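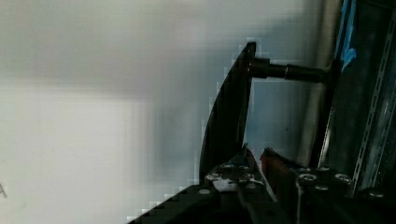

Abb. 1: Greiferfinger vor heller Wand

Start | Kurse | Skripte | Termine | Kontakt

Kategorie: Fahrzeugtechnik / Grundkurs / Skripte

Kühlsystem am Pkw-Motor
Kurs 397, Handout zu Block 2
Impi Valtonen, Lehrwerkstatt Weltent

1. Aufgabe des Kühlsystems

Ein Verbrennungsmotor setzt nur einen Teil der im Kraftstoff enthaltenen Energie in Bewegung um. Der Rest fällt als Wärme an. Ein Teil davon geht über das Abgas weg, ein weiterer Teil muss über das Kühlmittel abgeführt werden. Das Kühlsystem soll den Motor außerdem schnell auf Betriebstemperatur bringen und dort halten. Ein dauerhaft zu kalter Motor verbraucht mehr Kraftstoff, und im Öl sammeln sich Kondenswasser und Kraftstoffreste an.

2. Kleiner und großer Kreislauf

Beim Kaltstart ist der Thermostat geschlossen. Die Kühlmittelpumpe fördert das Kühlmittel durch Motorblock und Zylinderkopf und bei den meisten Bauarten auch durch den Wärmetauscher der Heizung. Der Kühler bleibt noch außen vor. Das ist der kleine Kreislauf.

Erreicht das Kühlmittel die Öffnungstemperatur, gibt der Thermostat den Weg zum Kühler frei. Er öffnet nicht schlagartig, über einen gewissen Bereich laufen beide Kreisläufe nebeneinander. Im klassischen Thermostat sitzt ein Dehnstoffelement mit Wachsfüllung. Das Wachs dehnt sich beim Schmelzen aus und drückt das Ventil gegen eine Feder auf. Bei neueren Motoren ist zusätzlich ein Heizelement eingebaut, das vom Motorsteuergerät angesteuert wird (Kennfeldthermostat).

Typische Fehler:
- Thermostat klemmt offen: Motor wird langsam warm, Heizung bleibt lau, auf der Autobahn sinkt die Temperatur wieder ab.
- Thermostat klemmt geschlossen: Temperatur steigt schnell an, der untere Kühlerschlauch bleibt kalt.

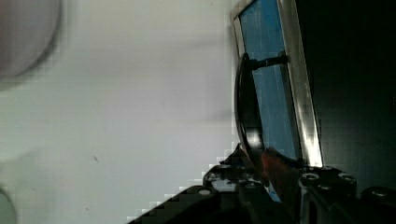
3. Kühlmittel

Kühlmittel besteht aus Wasser und Kühlmittelzusatz, meist auf Glykolbasis. Der Zusatz senkt den Gefrierpunkt, hebt den Siedepunkt und schützt vor Korrosion. Die Farbe ist kein verlässlicher Hinweis auf die Sorte. Maßgeblich ist die Freigabe des Fahrzeugherstellers. Unverträgliche Sorten können beim Mischen ausflocken und den Kühler zusetzen.

Den Frostschutz messen wir mit dem Refraktometer. Die Handspindel geht auch, ist aber ungenauer und muss zur Glykolart passen. Zum Ansetzen destilliertes oder entmineralisiertes Wasser nehmen, sofern der Hersteller nichts anderes angibt.

Kühlmittel ist giftig und schmeckt süßlich. Auslaufendes Kühlmittel sofort aufnehmen, Reste in den beschrifteten Kanister geben. Nicht in den Abfluss.

4. Druck im System

Das System steht im Betrieb unter Überdruck. Dadurch liegt der Siedepunkt höher als bei offenem Behälter. Im Verschlussdeckel sitzen 2 Ventile: ein Überdruckventil, das bei zu hohem Druck abbläst, und ein Unterdruckventil, das beim Abkühlen Luft nachströmen lässt. Zieht sich ein Kühlerschlauch nach dem Abstellen zusammen, zuerst den Deckel prüfen.

Den Deckel nie am heißen Motor öffnen! Das Kühlmittel kann beim Druckabfall schlagartig verdampfen und herausspritzen.

Druckprüfung:
1. Motor abkühlen lassen, Füllstand kontrollieren.
2. Passenden Adapter auf den Ausgleichsbehälter setzen.
3. Mit der Handpumpe den Prüfdruck aufbauen – Wert steht auf dem Deckel oder im Datenblatt.
4. Druck beobachten. Fällt er ab, Schläuche, Kühler, Pumpe und Heizungsanschlüsse absuchen.
5. Ist außen nichts zu finden, an die Zylinderkopfdichtung denken und einen CO₂-Test am Ausgleichsbehälter machen.
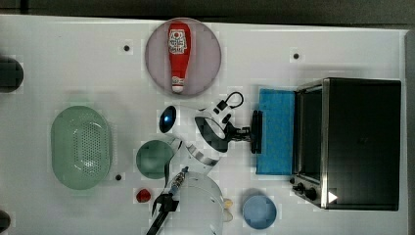 Beim CO₂-Test wird Luft aus dem Behälter durch eine Prüfflüssigkeit gesaugt. Verfärbt sie sich, sind Verbrennungsgase im Kühlsystem. Es darf dabei kein Kühlmittel in das Prüfgerät gelangen, sonst ist die Messung unbrauchbar. Gegebenenfalls vorher etwas Kühlmittel absaugen.

5. Entlüften

Nach jedem Öffnen des Systems muss entlüftet werden. Luftblasen sammeln sich an den höchsten Stellen, oft am Wärmetauscher der Heizung oder am Zylinderkopf. Heizung auf warm stellen, Entlüftungsschrauben nach Datenblatt öffnen, langsam befüllen. Manche Systeme lassen sich nur mit dem Vakuumgerät zuverlässig füllen. Nach der Probefahrt abkühlen lassen und den Füllstand noch einmal prüfen.

Aufgaben bis Montag

a) Skizze beider Kreisläufe mit Fließrichtung anfertigen, Thermostat und Pumpe eintragen.
b) Ein Kunde meldet: Heizung nur bei hoher Drehzahl warm. Nennen Sie 3 mögliche Ursachen und die Reihenfolge der Prüfung.
c) Datenblatt zum Übungsmotor Pemau lesen, Öffnungstemperatur und Prüfdruck heraussuchen.

Refraktometer und Abdrückgerät liegen im Schrank neben der Hebebühne, bitte gereinigt zurücklegen.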